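**Waltusix Doppelarmzelle, Bewertung nach der Testphase: 2 von 5 Punkten**

Wir betreiben in Prusine eine kleine Textilaufbereitung und haben seit August die Zweiarmzelle von Waltusix zur Probe. Geliefert hat sie Skilska, und laut Angebot soll sie Kleidungsstücke aus einem Behälter nehmen und auf Bügel hängen. Ich war für das Budget zuständig und von Anfang an nicht begeistert.

Der Grundpreis klingt vernünftig. Dann kommen die Zeilen darunter: Ersatzfinger für die Greifer, Kabelsatz, Wartungspauschale. Allein das Verschleißpaket kostet 1.735 Euro im Jahr, und im Prospekt steht davon kein Wort. Wer nur die Anschaffung beantragt, steht im zweiten Jahr mit leeren Händen vor der Geschäftsführung.

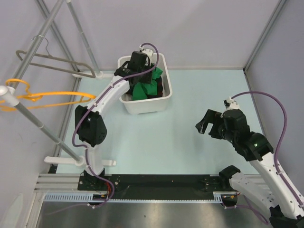 Zur Leistung selbst. Einzelne Teile aus einer Wanne zu greifen, in der alles zerknüllt übereinanderliegt, ist die Aufgabe, an der sich der Preis rechtfertigen müsste. Der Vertrieb rechnet mit durchgehendem Zweiarmbetrieb. Bei uns arbeitet über weite Strecken ein Arm, der andere wartet. Bezahlt haben wir trotzdem für beide, und ob der zweite seinen Anteil je einspielt, konnte mir auch Wenche Solberg von Skilska nicht vorrechnen. Sie war immerhin freundlich und rief zurück.

Die Kabel laufen außen an den Armen entlang. Das ist beim Tauschen praktisch, aber ich würde eine Reserve einplanen. Für Einrichtung und Schulung sollte man etwa 10 Arbeitstage ansetzen, im Angebot stehen fünf.

Gut finde ich die feste Einhausung und dass sich der Ständer mit den Bügeln ohne Werkzeug herausnehmen lässt. Die Anleitung ist brauchbar übersetzt.

Das Gegenangebot von Đorđević (ein Arm, einfacherer Greifer) liegt noch auf meinem Tisch. Kaufen werde ich vorerst keins von beiden. Wer die Zelle trotzdem will, sollte auf Miete mit Rückgaberecht bestehen und sich die Taktzeit mit eigener Ware schriftlich geben lassen.

7. Oktober 2019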